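Rechercher dans le cahier
Mots-clés
OK

Cahier de manip, projet Firnevo (atelier étudiant, montage de PC)
2024-10-18

Objet : insertion barrette mémoire, reprise après modification du bac de pièces.

État en début de séance. Le bac imprimé v3 est vissé sur la table rainurée, à gauche de la tour. Par rapport à la v2 : logement du CPU agrandi de 0,4 mm, rainure de la barrette allongée, fente arrière du disque dur inchangée. Deux impressions ratées avant la bonne (décollement du coin avant gauche, plateau trop froid). Profil d'impression enregistré sous « bac_v3_lent ». Ne pas utiliser l'autre.

Recalage du repère table. Pointage sur trois coins du bac, puis sur deux vis de fixation de la carte mère. Écart entre les deux méthodes : 0,6 mm en X, négligeable en Y. L'écart en X vient à mon avis de la tour, qui n'est tenue que par ses butées et glisse un peu quand on appuie. À confirmer au comparateur. En attendant, refaire le pointage à chaque fois que la tour a été touchée, même pour rebrancher un câble.

Programme. Partie Drudano (séquenceur) découpée en états séparés : approche, prise, dégagement, survol, alignement, descente, poussée, relâche. L'ancienne version enchaînait survol et descente dans le même bloc et on ne pouvait pas s'arrêter entre les deux sans tout relancer. Il y a maintenant une pause opérateur après l'alignement. La reprise se fait au bouton, pas au clavier. Le fichier de points est séparé du code ; merci de ne plus écrire de coordonnées en dur dans les états.

Prise. Ouverture réglée juste au-dessus de l'épaisseur de la barrette, fermeture à vitesse réduite, effort au minimum de la plage. Avec l'effort par défaut, la barrette pivote entre les doigts au moment du dégagement. Prise au milieu de la longueur, à l'œil pour l'instant. Il faudrait un repère dans le bac, une encoche suffirait.

Essais de la séance : 11 cycles complets du bac jusqu'à la position d'alignement, sans poussée. 7 corrects. Sur les autres, trois fois la barrette arrive de travers, rotation visible autour de l'axe des doigts, et une fois arrêt de sécurité au dégagement (la barrette a accroché le bord de la rainure). Pour les trois de travers, même cause probable : prise décalée vers une extrémité. Rien côté vision, la caméra n'est pas utilisée dans cette série.

Durée d'un cycle sans la pause : 54 s. C'est long, presque tout part dans le survol. On garde cette vitesse tant que la trajectoire passe au-dessus de la cage à disques. Un point de passage supplémentaire côté alimentation permettrait peut-être de raccourcir, à simuler avant d'essayer sur la machine.

Position d'alignement avant descente :

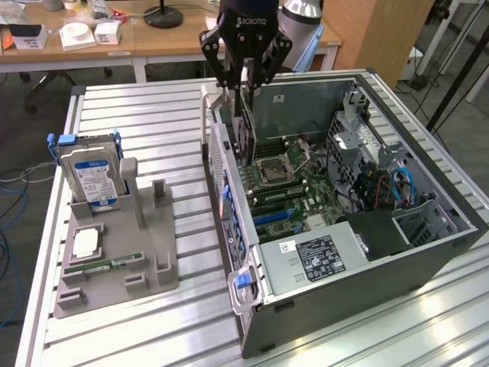 Fig. 1. Barrette tenue à la verticale au-dessus de la zone mémoire, carte mère en place. À gauche, bac de pièces avec disque dur, CPU et seconde barrette.

Descente. Faite ensuite en manuel, au pas fin. Jeu latéral très faible. Contact détecté à l'oreille et sur la courbe d'effort, pas d'enfoncement tenté. Les verrous des emplacements doivent être ouverts à la main avant le cycle : l'ajouter à la liste de départ, oublié une fois aujourd'hui. Penser aussi à éloigner le faisceau SATA vers la cage, il se redresse tout seul au bout d'un moment.

Seuil de poussée. Non réglé. La note du groupe Štefanec (cahier précédent, dernière page) donne une valeur pour leur propre carte, mesurée avec un autre préhenseur. Je ne la reprends pas telle quelle. Proposition : monter par paliers sur la carte de rebut, relever la courbe à chaque palier, arrêter au clic. Acquisition à 1000 Hz, la cadence actuelle lisse trop le pic de contact.

CPU. Pas traité. Le cadre de maintien du socket reste relevé pendant les essais mémoire ; vérifier qu'il ne gêne pas le passage des doigts quand on vise l'emplacement le plus proche. En simulation ça passe, mais le modèle du cadre est simplifié.

Règlement Fira (relu pour cette épreuve) : la tour peut être ouverte et couchée avant le départ, les pièces doivent partir d'un support fixe. Le bac v3 est conforme si on ne le déplace pas entre deux pièces. Rien de clair sur les verrous ouverts d'avance. Question à poser aux organisateurs avant fin octobre.

À faire :
- brider la tour sur la table, deux équerres côté droit
- encoche de centrage dans la rainure barrette (v4)
- chanfrein sur le bord de la rainure, côté dégagement
- essai de poussée par paliers, carte de rebut uniquement
- compléter la liste de départ (verrous, faisceau SATA, pointage)
- ranger les câbles au sol à gauche de la table

Sauvegarde : points et programme sur le dépôt, branche « memoire ». Les courbes d'effort sont encore en local sur le poste de commande.

Entrées récentes
Bac de pièces v2 : défauts relevés
Pointage du repère table, méthode à trois coins
Drudano : passage à la nouvelle version du séquenceur
Disque dur : prise par les rails, premiers essais
Firnevo : répartition des postes pour l'épreuve
Doigts du préhenseur : usure des patins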